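Planning and Budgeting for Your First Kitchen Arm
Frequently asked questions from Neston members

We love these questions, so please keep sending them! Lionel Gautier put the first version of this page together after our July open house, and we add to it whenever the same thing lands in the inbox twice.

Should I buy an arm first, or start in simulation?

Start in simulation if you possibly can. You'll learn which reach you need, which gripper you need and how much desk space the whole thing eats, all before a crate shows up at your door. Plenty of members came in sure they wanted the longest arm on the list and ended up very happy with something a size down.

What does the simulation side cost?

Less than most people fear. Our shared workstation came to $2,131 with the graphics card, and it runs kitchen scenes all day without complaint. If you already own a decent gaming computer, your bill may be zero. Put aside $27 a month for backup storage, though. Recorded runs pile up fast, and you will want to keep the bad ones too (they're the ones you learn from).

Which gripper should I plan for?

For kitchen work we'd begin with a plain two-finger parallel gripper. It's simple to model and simple to mount, and spare fingers are easy to get. The Iltar two-finger unit we priced was $591 with its cable. Fancy hands with lots of joints are a blast to play with, but they can swallow a whole year's budget. Try one at a meetup before you commit!

How do I know the gripper will fit around my cabinets?

Put a viewpoint on the wrist of the simulated arm and look at the cabinets from there. Floor plans are great for reach, but they say very little about the bulk of a gripper housing sitting between you and a door.

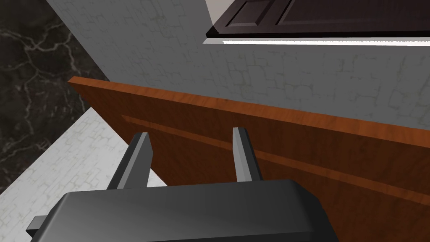

Same simulated kitchen, fingers open both times: 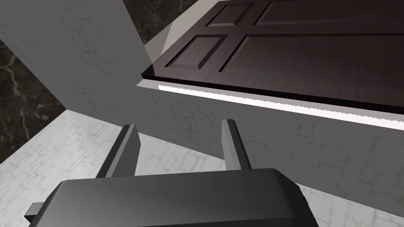
What should I measure in my own kitchen before I order?

Grab a tape and write down:

Height of the counter, and of the bottom edge of the upper cabinets
Depth of the uppers compared with the counter below
Thickness of each door, and how far any handle sticks out
Swing of every door you want opened, with the arm's base marked on the floor
Distance to the nearest outlet that isn't shared with the fridge

Then build those numbers into your scene. A rough box model is fine for a first pass. Get the door edges right and leave the pretty textures for a rainy afternoon.

Do realistic textures matter for the budget?

They matter if you're training something that works from camera images. In that case plan some hours for swapping wood, stone and wall finishes so your model doesn't get attached to one look. For checking reach and clearance, flat gray does the job and renders faster.

What do people forget to budget for?

Mounting! A solid base with a plate and bolts ran us $700, and it wasn't on our first spreadsheet at all. Other lines that tend to go missing are an emergency stop, longer cables, replacement finger pads and shipping for returns. Add your own time as well, even if you don't put a dollar figure on it.

Can I borrow equipment before buying?

Yes, and please do. Members can book the Wodudano loan kit for two weeks. It comes with a gripper, an adapter plate and a power supply, but no arm. Send us the model of your arm when you book so we can check the bolt pattern.

Is there a scene file I can start from?

There is. Ask for the Khổng kitchen pack. It's a good base for trying upper cabinets and counters together, and the dimensions are easy to change. If you fix something in it, send your version back and we'll share it with everyone.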